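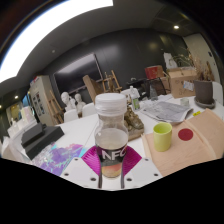

The Quiz

My best friend found the quiz at the back of a magazine in the laundromat, tore it out, folded it into her bra and carried it home through the rain like a stolen diamond.

"Sixteen questions," she said, dripping on my rug. "And then we know whether you should text him."

Him was the man from the Clundo bus. I had been riding the Clundo bus since March, forty minutes each way, and for most of those mornings he sat across from me with a paperback held open by his thumb. He laughed at things in it. Out loud! On a bus full of people who wanted to be asleep! I thought it was the bravest thing I'd ever seen before eight in the morning.

And then he had written his number on his bookmark and handed it to me at the Nasden stop, and the doors had closed, and I had gone a full week without doing a single thing about it.

"Question one," said my best friend. "Your date is late. Do you wait, leave, or order for both of you?"

"Order for both of us."

"You would never. You'd wait till they stacked the chairs."

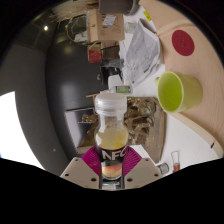

She marked down that I would wait. She marked down quite a few things that evening, most of them over my objections, with her feet on my radiator and a bowl of my cereal in her lap. By question nine she'd stopped reading them to me at all. She would look at the page, look at me, sigh with real tenderness and make her little check mark.

I loved her so much right then. We'd been through everything together, she and I - the apartment with the mice, her engagement, the end of her engagement, the winter I only wanted to talk about my ex and she let me, every night, until I got bored of him myself.

"You're a Lighthouse," she said at last.

"What's a Lighthouse?"

"You stand in one place and hope somebody notices."

I laughed so hard I had to sit on the floor. Then I was crying a little too, and she slid down next to me and gave me what was left of the cereal.

"It says Lighthouses should make the first move at least once before they die," she said.

"It does not say that."

"It says it in the margin." She had just written it there.

So I got out the bookmark. It was from Lustar, the used bookstore by the station, and the number was in green ink with a very serious seven. I typed hello. I deleted hello. I typed a whole paragraph about the bus and the laughing and how I'd gone and checked out the same book from the library, and how I was on page 102 and hadn't laughed yet, and was something wrong with me?

"Send it," she whispered.

"It's too long."

"He reads books, he can handle it!"

I sent it. We put the phone under a couch cushion and both sat on the cushion.

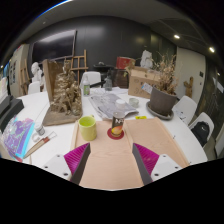 It buzzed almost at once, and we screamed, and it was my dentist. It buzzed again at ten past nine and we didn't scream, we just held hands.

Keep going, he had written. It gets good at 2 in the morning. Are you hungry?

I read it to her four times, in four different voices. She liked the low one best. She got up and started pulling dresses out of my closet, all of them, flinging them at the bed and talking the whole time about Lo Presti, how it stayed open late and had the booths, and how a person who laughs at books would obviously be a person who shares dessert.

"What are you?" I asked her. "You never took it."

"Oh, I took it in the laundromat."

"And?"

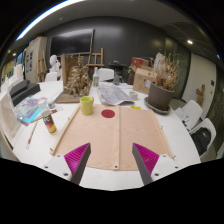
She held the blue dress up against me and squinted, then swapped it for the green.

"Ferry," she said. "Back and forth, back and forth, carrying everybody's luggage."

I thought of all those winter nights, and of the rug she had soaked running over here with a piece of paper so I'd be less afraid. I took the pen from behind her ear, found the Ferry paragraph and wrote in the margin that Ferries should be taken out to breakfast by their friends, tomorrow, pancakes, no arguing.

She read it twice. "Does it say who pays?"

"The Lighthouse," I said, and she zipped me up and pushed me out the door with my shoes still in my hand.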